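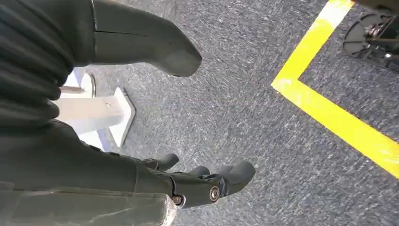 Les robots à tout faire pour la maison : « On paie encore quelqu'un pour ranger derrière »

Plier une serviette, vider un lave-vaisselle, remettre un rayon en ordre après la fermeture. Les vidéos où des machines s'en chargent se multiplient, et les commandes, elles, restent rares. Pour comprendre l'écart, nous avons rencontré la responsable des essais de Rindar, un bureau indépendant qui évalue des robots de service pour des bailleurs, des enseignes et quelques fabricants. Elle a demandé à ne pas être nommée, ses contrats l'obligeant à la discrétion sur une partie des appareils testés.

Elle reçoit en avril, tôt le matin, dans une salle de réunion sans fenêtre. Ancienne ergonome, elle a passé plusieurs années à observer des préparateurs de commandes avant de s'intéresser aux machines. Sa première remarque concerne le vocabulaire. « On me demande si le robot sait faire le ménage. Le ménage, ce n'est pas une tâche. C'est une cinquantaine de gestes qui s'enchaînent et qu'on interrompt tout le temps. »

Le dernier programme mené par Rindar, baptisé Jotitz, a porté sur 2 634 essais répartis en sept tâches, avec six machines différentes. Ramasser un objet au sol, essuyer une table, trier du linge, remplir un bac, regarnir une étagère, ouvrir un placard, porter un sac. Chaque essai est noté deux fois : la tâche est-elle terminée, et a-t-il fallu qu'un humain intervienne.

« La deuxième note est celle qui fâche les fabricants, dit-elle. Un essai peut être réussi et avoir mobilisé une personne pendant tout ce temps. Pour un client, ça compte comme un échec. »

Sur les sept tâches, elle n'en juge que deux assez fiables pour être confiées à une machine sans surveillance constante : remplir un bac avec des articles de même format et essuyer une surface plane déjà dégagée. Les autres dépendent trop de la pièce, de l'éclairage, de ce qui traîne.

Le ramassage au sol l'occupe plus que le reste. « Tout le monde pense que c'est facile. Le robot doit se pencher sans basculer, amener la main très bas, et à ce moment-là son propre bras lui bouche souvent la vue. Une chaussette sur de la moquette, c'est plat, c'est mou, et les doigts viennent buter contre le sol avant de l'avoir pincée. » Un enfant de quatre ans, ajoute-t-elle, ne réfléchit pas à la hauteur de sa main.

Les mains à plusieurs doigts ont-elles changé la donne ? Elle hésite. Elles permettent des prises qu'une pince à deux mors ne fait pas, par exemple tenir une bouteille et la reposer sans la coincer. Elles ajoutent aussi des articulations, donc des réglages et des pannes. « J'ai vu des équipes passer plus de temps à resserrer et à recalibrer qu'à faire des essais. En atelier, ça va, il y a un technicien. Dans un appartement, il n'y a personne. »

En magasin, le tableau est un peu différent. L'enseigne de bricolage Wunberg a accueilli une partie des essais de regarnissage dans une réserve, puis dans une allée fermée au public. Les résultats en réserve étaient corrects – cartons identiques, étagères à hauteur fixe, sol dégagé. Dans l'allée, le taux d'intervention a grimpé dès la première heure. « Les clients remettent les choses n'importe où, et c'est normal. Un employé voit un pot de peinture au milieu des vis, il le prend sous le bras et continue. La machine s'arrête et attend qu'on lui dise quoi faire. »

Elle ne croit pas pour autant que rien n'avance. Il y a trois ans, dit-elle, le tri de linge n'aurait même pas été inscrit au protocole. Le matériel de Vasić, l'un des fabricants qui ont accepté d'être cités, sépare aujourd'hui le blanc des couleurs de manière acceptable. Le pliage reste lent. Une chemise demande plusieurs minutes, et le résultat part à la repasseuse de toute façon.

Reste la question du prix, sur laquelle elle refuse de donner des montants. Elle conseille aux bailleurs qui la consultent, notamment pour des résidences de personnes âgées, de partir du temps de travail humain réellement libéré. « On me parle d'autonomie des résidents, et je comprends très bien. Mais si l'auxiliaire doit rester à côté pour appuyer sur l'arrêt d'urgence, elle n'est pas en train de s'occuper de quelqu'un. »

Et chez elle ? Un aspirateur automatique, acheté d'occasion, qu'elle lance après avoir relevé les chaises et ramassé les câbles. « Je range pour qu'il puisse passer. Ça me prend dix minutes. »

La prochaine série d'essais reprendra le ramassage au sol, avec les mêmes objets et deux revêtements de plus, un carrelage et un parquet.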